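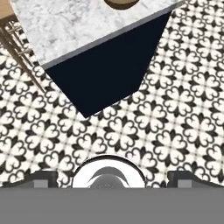 Bustamante replied that 40 rollouts in one rendered kitchen tells you how well the policy knows that kitchen and very little else.

Femer
Bit harsh. They changed the start pose every time, and the method still beat the baseline on all 3 tasks.

Watuleck
Beat it in the simulator. Has anyone seen it run on a real arm? The write-up gives that 2 lines.

Femer
Appendix, 6 real trials. Blomqvist says more are coming in August.

Bustamante
6 trials and no error bars. I'd want different floors and worktops too, even in sim. A busy tile pattern could be doing half the localising for it.

Watuleck
Nuria Bermúdez asked them that at the workshop and got "future work".

Femer
Fair, though I still think the wrist view idea is sound. I'm rerunning it with plain floors tonight and will post the numbers, good or bad.

Bustamante
Post the seeds as well please.

14 comments · 3 shares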